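Home About Posts Workshop bits Contact

Old white table, new rules

Quick one tonight, tea's going cold. I promised I'd write up the table and the blocks and I've put it off since September so here goes.

The white top has had a hard life. Small holes all over it, scuffs, those greyish streaks that look like pencil and may well be pencil. I used to fret about it. Bought two sprays and a tub of paste, spent a whole evening rubbing, got a sore shoulder and a table that looked the same. So now I leave the marks alone and just keep the top clear. Much better use of an evening.

Rule one – nothing lives on the table. Not the mugs, not the post, not the drill charger. If it's not being used in the next five minutes it goes on the shelf. I break this one most days.

Rule two is the square. Black outline, right on the top, and whatever block you're working with gets put down inside it. Hendrik Sithole gave me the idea, he does it with his screws when he's taking something apart (his is a bit of masking tape on a tea tray, same principle). Before the square I'd put a block down, turn round for the notebook, and then spend ages hunting for it behind something. Now it's in the square or it's in the box. Those are the only two places.

Red block goes first, always. Dunno why, habit. It shows up well on the white and I can find it without my glasses. Green next.
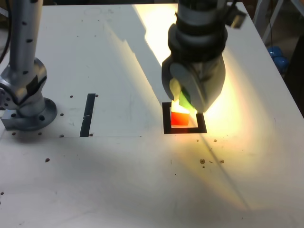
What do you wipe a matte white top with if it's got holes in it? A barely damp cloth and one drop of washing up liquid, then a dry cloth straight after so nothing sits in the holes.

I did try a stiff brush for the holes themselves. Bad idea, it just pushed the fluff further down. A wooden cocktail stick is better, or the thin nozzle on the hoover if you can be bothered to get it out. Don't use the scratchy side of a sponge on matt stuff either, you get a shiny patch and then that's all you ever see. Ask me how I know. The shiny patch is on the kitchen worktop though, not this one, small mercies.

The boxes. I had everything in one big tub and it was hopeless, 100 blocks in there and whichever one I wanted was at the bottom. Split them by colour in the end. The odd ones with chipped corners went in a bag for my sister's lot in Mindel, they won't care about corners. Took me over 70 minutes start to finish, mostly becuase I kept stopping to line them up in rows.

Lids stay off. I thought lids would keep it tidy but all that happened was I stacked things on the lids and then never opened the boxes. No lids, one layer on the shelf, labels on the front in fat marker. Looks a bit like a school cupboard. Fine by me.

Still to do – the drawer underneath, which I'm not ready to talk about. And a better lamp, the one I've got leaves half the room in gloom and blasts the rest. If anyone has one they like, under the price of a weekly shop, tell me in the comments. Will try and do teh drawer before the next post but no promises.

12/06/2025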